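Print this item | E-mail this item

Two-arm cell at Idholm gathers drawer examples
April 2024. By Liliana Messina

Estis has recorded 1,461 drawer and packet examples at its Idholm site for the Brindex learning system. 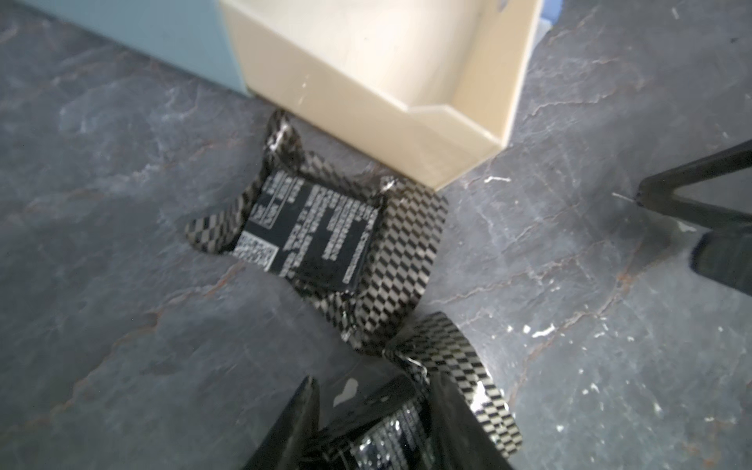
Each run is stored with its joint positions. Amedeo Marino, who leads the work, wants 800 more by June.
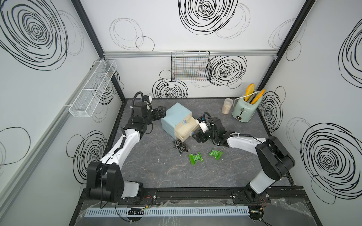 Runs with a dropped packet are kept and labelled separately. The set holds 216 of them.

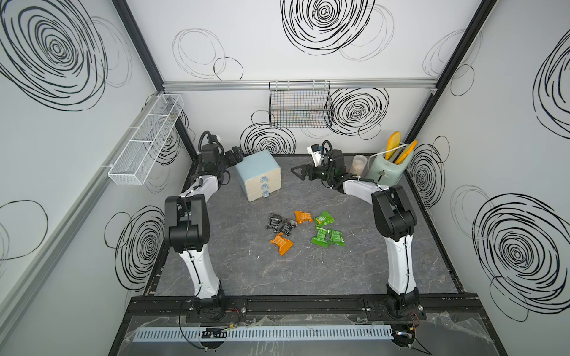 Related items
Bianchini orders 400 wrist units
Brindex storage format revised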